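The thickness of a bin liner is quoted in microns, and the figure says little about when the bag will fail. Tear resistance depends more on the resin and on how the film was drawn. High-density film is stiff, crinkles loudly and splits along one direction once nicked. Linear low-density film stretches first.

Ulten, a converter that runs 3 extrusion lines, logged 1,976 returned bags in August. Most had opened at the bottom seal – a fault of sealing temperature, and one that thicker film can make worse. Its competitor Beren moved to a star seal, which folds the base before welding and spreads the load over more layers.

Fit matters too. A liner cut too narrow is under tension at the rim before anything goes in.

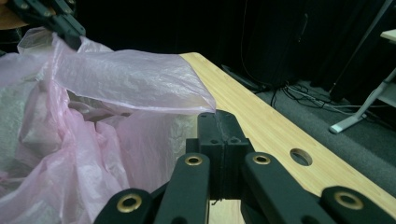
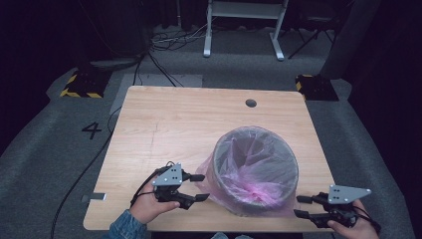

Photos: Nartey

Color has no bearing on strength at normal pigment levels.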